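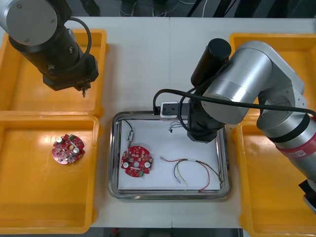
Setting up the two-arm sorting cell

Home | Guides | Cells | Parts list | Contact

By Xiaoqing Fang

These are the steps we use at Raltum to get the cell ready before a run. Have the bins and the steel tray on the table before you power up the arms.

1. Put a flat sheet of white paper in the tray. Change it if it is creased or marked. Set the bins in pairs on both sides and push each pair together.

2. Load the bins. Boards go lower left, small parts with leads go upper left, twisted harnesses upper right, loose colored wires lower right. Keep the connectors facing up if you can. 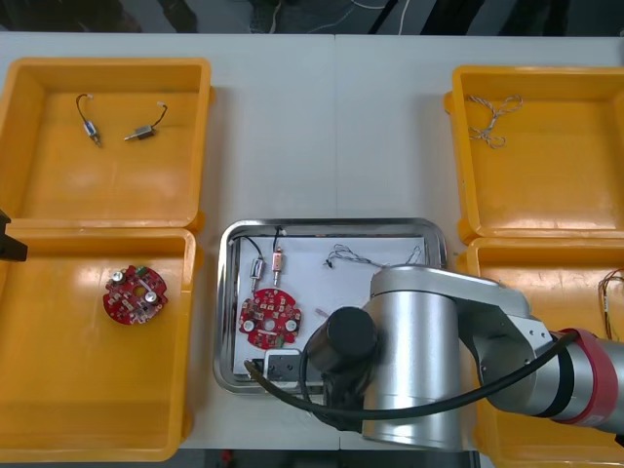 3. Check the cable on the right arm. It needs a loop big enough for the wrist to turn, but it should not snag the rim of the tray. Jog the arm at low speed through its full reach and watch the loop the whole way.

4. Teach the bin positions. Start with the lower left bin and save the approach point as 400 and the pick point as 429. Do the same for the other bins.
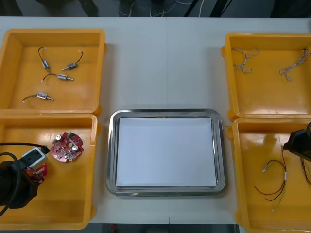 Go down slowly on the last part of the move - the boards have tall components and a fast approach will knock them. If the jaws close on a component, back off, open, and teach the point again.

5. Run program 554 with one arm at a time. Run both together only after 2 clean passes each. 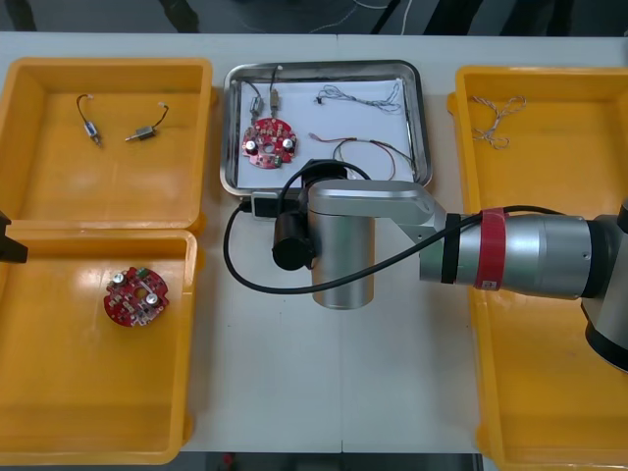 CARE AND CHECKS

Wipe the gripper jaws at the end of the shift. Check the wrist screws every April and whenever the cell is moved. Save a copy of the taught points before changing anything.

Comments

Tanko Mohammed: Do you reteach all the bins after swapping one, or just the new one?

Xiaoqing Fang: Just the new one, then a slow pass over the rest.

jbk: Step 3 fixed our snagging. Thanks.

Related

Jirkeo gripper jaw replacement
Cable routing on the Ritgate bench
Backing up taught points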